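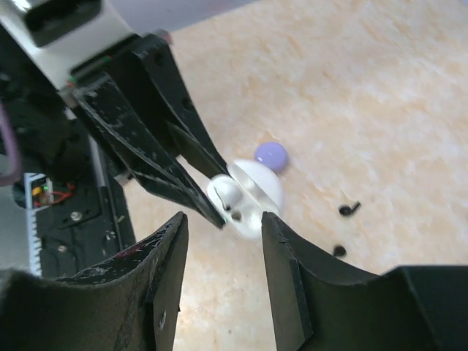 Vudusora Founders Club – Member Shop

Himetari Pitch Practice Kit

I put the first Himetari kit together on my kitchen counter because I had bombed a pitch. I had a decent idea, a nice slide about the market, and then a woman in the second row asked how much it cost me to get one customer and I just stood there (I can still feel my ears going red). So I went home and wrote down every question I wished I had been ready for, and I kept going until I had 237 of them. Those are the cards in the box today, give or take some rewording!

What you get is a deck of question cards, a small desk timer, a pad of one-page plan sheets and a spiral workbook. The cards come in four colors. Blue is customers, green is money, orange is the team, and gray is the awkward stuff, like what happens to the company if you and your cofounder stop talking. I'd start with blue. Most people want to jump right to green and then get stuck, and I was the same way.

The workbook runs 34 pages and you can scribble all over it. Oda Sæther did the layout, and she talked me out of a whole chapter on term sheets that was way too long, so now it's two pages with a word list. If you want more on deal terms, go read a proper book or talk to a lawyer. I sell cards.

How I use mine: three of us sit down, one pitches for five minutes, the other two pull cards and ask. Then we swap. It works alone too, with the timer and your phone recording you, though it's a lot less fun and you'll hate your own voice for a week or so.

What's new in this version

Thicker cards, for one, after a few people at Stestavik told me theirs were curling. The timer is now silent until the last ten seconds – the old one ticked and it drove everybody nuts. I also rewrote most of the orange cards. We've shipped over 2,000 kits now and the orange ones got the most complaints by far, mainly for assuming you already had employees.

Ordering

Members get the club price when they log in. Everyone else pays the regular one, and shipping is figured at checkout. Bhat packs and mails the orders for me, so the return address on your box will be theirs. The next print run lands in November, and if the button says "back order" that's the batch you'll be getting.

Refill pads and spare timers are sold separately. Lost a few cards? Email the shop with the numbers printed in the corners and I'll drop replacements in the mail, no charge.

Page updated October 25, 2021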